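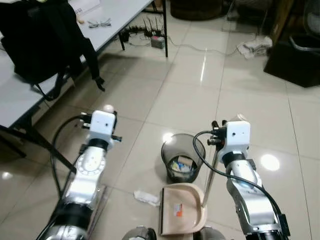
Floor care, Room 18, Pirkham annex. January, entry begun 9:05 a.m. The purpose of this entry is to record the condition of the tiled floor before the new cleaning schedule takes effect and to set out the order of work for colleagues on the Satodbridge side. The tile is glossy and shows fine dust readily under the ceiling lights. Large items are to be dealt with first. The crumpled tissue beside the dustpan goes directly into the mesh wastebasket by hand, as the rubber lip of the pan tends to push soft paper along the tile. The white cloth near the dark wooden cabinet is to be picked up and sent to laundry before any sweeping begins.

Sweeping. Work from the cabinet toward the table in short strokes. Do not sweep under the far end of the table, where the router and its cables are on the floor. That area is to be wiped with a barely damp cloth, and no cable is to be unplugged. The network request to have the cables clipped to the wall (Prollulside ticket 905) remains open.

Table. Personal items, including bags and eyeglasses, are to be left where they are found. Bag straps that reach the floor may be lifted onto the tabletop while the floor below is swept, then let down again.

Mopping. Use 100 ml of the Karunaratne neutral concentrate per bucket. The 200 ml dose tried in December left a film on the tile in Room 16 and required a second rinse. Chairs are to stay off the tile until it is dry.

Supplies. Liners for the small wastebasket are low. The dustpan lip is to be checked for wear at the end of the month. Broom head: replacement on order, size to be confirmed with stores.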